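Workshop notebook, January
3 min read

Kiln controller logging, second attempt

Started at 8:40. Kiln was at room temperature, lid closed, vents open. Same load as last time: two shelves of test tiles, the white clay from Zeker on the bottom and the speckled on top. Cone packs on both shelves, left side, where the peephole lines up.

Schedule as written on the card: 70 degrees an hour to the first hold, then faster to top temperature, then the slow cool. Nusrat wanted the first hold longer for the thick tiles. I gave it an extra hour and wrote it on the card in pencil.

Thermocouple readings, controller against the handheld:
- At the first hold the controller was 4 degrees high. Fine.
- At 324 it was 9 high. Less fine.
- At 400 it was 11 high and stayed there while I watched.

So the offset grows as it heats, which is what Cathal said he saw on the small kiln before the probe was changed. I don't want to dial in an offset until we have a new probe in the big one. Siobhán has two in the drawer from the Funitz order. They are the right type but 20 mm longer, so the block will need moving out or we live with the tip closer to the shelf.

Glaze tiles: Róisín mixed batch 73 again with the sieved ash. It settled hard overnight and took a long stir. Three dips at two seconds, one at four. The four-second one is on the top shelf, back right, on a scrap of broken shelf in case it runs. It ran last time.

The logging program dropped out again at 11:15. It writes a line every minute and the gap is 22 minutes long, then it carries on as if nothing happened. The controller itself held the schedule, so only the record is missing. I filled in what I could from the handheld and marked those lines with an H. 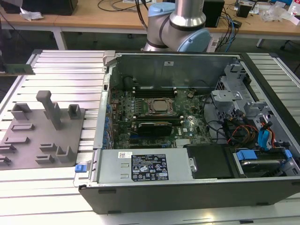
After lunch

Swapped the serial cable for the short one. No gaps from 1:30 to 4:00, but that proves little, the last run was clean for three hours too. Geum-ok thinks the lead runs too close to the element wiring behind the kiln. I will clip it along the wall next time and see.

Top temperature reached at 5:10. Bottom cone down, top cone only half bent. That is the opposite of what I expected with the heavier shelf below.

To do
- Fit new probe, write the date on the block
- Reroute the lead
- Ask Siobhán if we still have the longer screws
- Don't open before it is under 70, Róisín - the last lot dunted

Lid stays shut until morning.

2 comments
4 shares

Recent entries
Stetura clay shrinkage bars
Wong wheel, belt replaced
Ash sieving notes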